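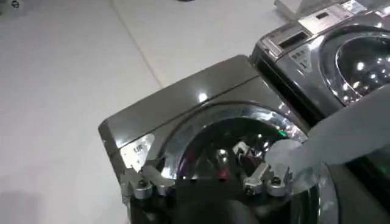
Student project report
Fitting out the crew laundry and drying room on the workboat Tistamance
Leonora Policarpio, second-year marine engineering
Submitted 8 Jun 2019

1. Background
The Tistamance is a harbour workboat used for buoy handling and light towing. She carries a crew of eight in two-berth cabins and is often away from her home berth at Bristimora for nine days at a time. She was built without a laundry. The crew have been taking their washing ashore or drying boiler suits on the engine room rails, and the owner's superintendent wants that stopped.

My project was to find a space for a washer and a dryer, work out the services they need and check the effect on the boat. The owner, Foulkes, lent me the general arrangement drawing and the stability booklet. I made two visits on board in January.

2. Choice of space
Two spaces were looked at. The first was the old paint store forward. It has a drain and an outside bulkhead, but it can only be reached over the open deck and it moves a lot in a head sea. The second was the dry store behind the galley on main deck. It is close to midships, next to the fresh water main, and can be reached from the mess without going outside. The cook would lose some shelving. I chose the dry store.
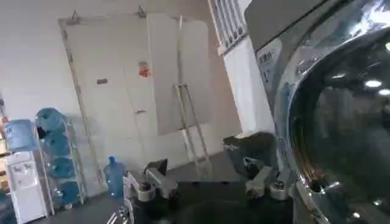 The door opening was the first difficulty. It is narrower than the drawing shows, as a fire door was fitted later with a heavier frame. Any machine has to go in before the new coaming is welded, and it must be possible to take it out again without cutting steel. I have allowed for a bolted panel in the passage bulkhead.

3. Services
Water: a branch from the cold main with an isolating valve outside the space. Hot water is not needed, as the washer will heat its own.
Drainage: grey water tank, through a lint trap that can be cleared from the front. The pipe run is short but the fall is poor when the boat is trimmed by the stern.
Electrical: separate supplies from the galley board. The load sheet shows enough spare capacity in harbour, but at sea the dryer should not be run together with the galley range. An interlock is proposed.
Ventilation: the dryer exhaust goes up through the casing with a fire damper at deck level. This was the longest part of the job, and I changed the route after the chief engineer pointed out a cable tray missing from my drawing.

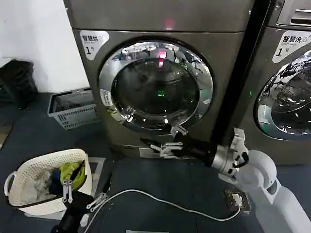 Front-loading machines, the one on the right labelled "Smart wash".

4. Weight and stability
The added weight is small. I used the Bistik spreadsheet from our second-year course and checked it by hand. The rise in the centre of gravity came out at almost 2 mm, well within the margin in the booklet.

5. Work still to do
The seatings are drawn but not checked for vibration. I measured deck vibration at one engine speed only, alongside, and this should be repeated under way. The lint trap position also needs agreeing with the crew. Drawing 29 shows the final layout and replaces the earlier sketch in my interim report.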